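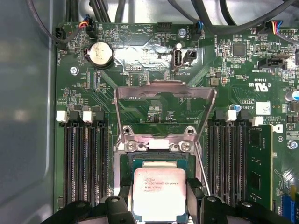 What do I have to check before dropping a used Xeon into an LGA socket?

The socket number, the board's CPU support list and the BIOS version it asks for. After that it comes down to clean pads, straight pins and lining up the notches.

Forum: Used workstations
Topic: E5-1630 v3 swap, order of steps

jingate_41
Doing an E5-1630 v3 in an old tower this week. Eight DIMM slots, four each side of the socket. I've done plenty of desktop chips but no LGA 2011-3 until now. Do I pull the board out of the case or work with it in place?

Warnlow
In place is fine. Lay the case on its side, get the cooler off, clean up the old paste, open the load plate. Keep the plastic cover if you have one - you'll want it if the board ever ships anywhere.

vpfister
I'd pull it. You get better light and you can look across the pins at a low angle. I bent one on a board last January because I was leaning over a drive cage.
Vinzenz Pfister

Warnlow
That's a lot of screws and front panel wires for one chip. A flashlight does the same job.

vpfister
Takes me 11 minutes. A new board costs more than that.

McAlister
Either way works. Two things to add. The 2011-3 socket has two levers, and they open and close in a set order. It's usually marked on the socket, so look before you push anything. Also, v3 chips want DDR4 on nearly every board. Don't assume the sticks from your last Xeon box will fit.

jingate_41
RAM is DDR4, one stick for the first boot. Does it matter which slot?

McAlister
Yes, go by the manual. Some boards won't post with a single stick in the wrong slot.

Henditz
Change the coin cell while you're in there. Mine was dead, and the clock reset on every boot until I swapped it.

Warnlow
Only if it reads low. Put a meter on it first.

Henditz
It's a cheap battery. I don't bother with the meter.

jingate_41
OK, leaving the board in, flashlight out, new battery. Will post temps once it's running.

Last edited 30/05/2023 - 3,668 views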